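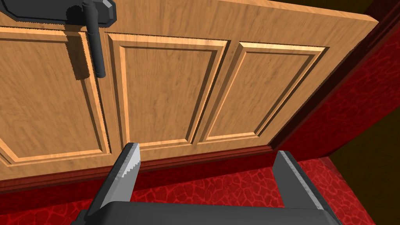 Simulated gripper in front of a paneled door with a lever handle.

How to Budget for a Door-Opening Robot Before You Buy
By Tania Thambiah, November 17, 2020

Most first budgets for a mobile robot cover the robot and little else. Doors are where the extra costs show up. The steps below are the ones we used at Zatham when we planned our purchase, and they start in simulation, before any quotes come in.

Step 1. List your doors
Walk the route and write down every door the robot must pass. Note the handle type, the swing direction, the clear width and whether there is a closer. Our building had 181 doors. Only seven were on the delivery route, and those seven set the budget.

Step 2. Price the simulation work
Ask the vendor for a model of the arm and gripper. Some include it, some bill for it. Then add staff time to build your doors in the simulator.

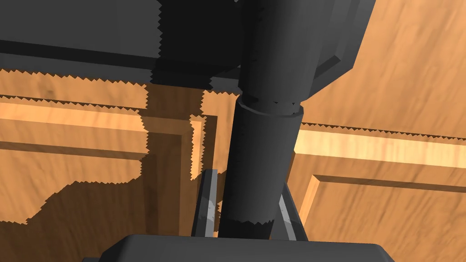 Allow two weeks for this, and four if your staff have not used the software before. Telma Troncoso did ours, and most of her hours went into hinges and latches. Put that time on its own line so it doesn't get lost under "setup."

Step 3. Decide on one arm or two
We compared the Badine, a single-arm base, with the two-arm Sandu. The second arm raises the price, the service contract and the floor space you need for parking and charging.
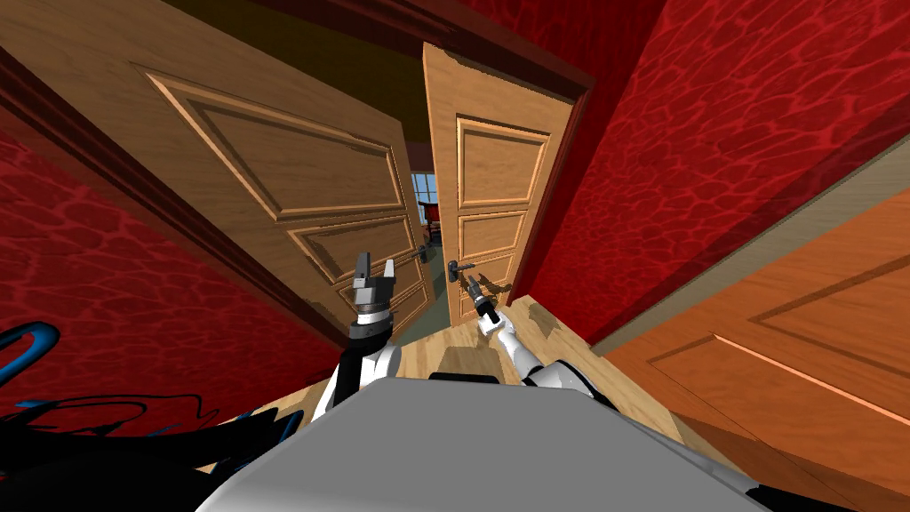
Double doors are the main argument for paying for the second arm. Run the same door with each configuration and save the results for whoever signs the order. In our two-arm setup, one gripper is at the lever of the right leaf while the other stays open in front of the left leaf. If every door on your list is a single, price the one-arm base first – you can ask for an upgrade option in the quote.

Step 4. Check the width
Measure the gap with the door open as far as it will really go. Compare it with the base and with the arms in their working position. Widening a doorway comes out of the building budget, so raise it early.

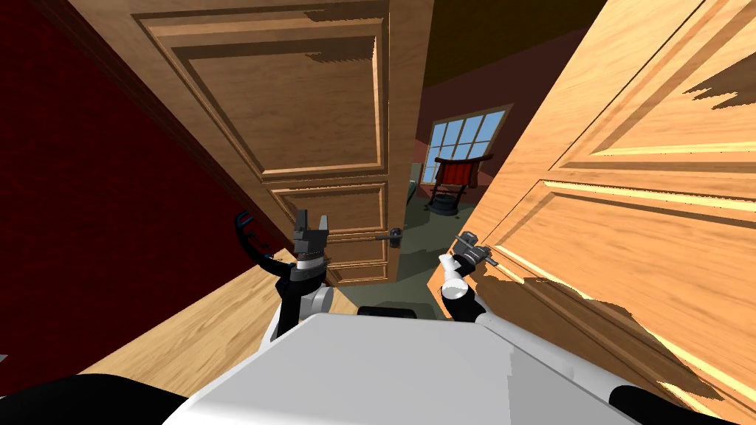 Two-arm base between the doors, right gripper on the lever handle.

Step 5. Fill in the rest
Add spare fingertips, shipping, training and the yearly service plan. We got our fingertip price from Orkeo as a separate quote. Keep a reserve for changing door hardware, and get the vendor's answer on lead times in writing.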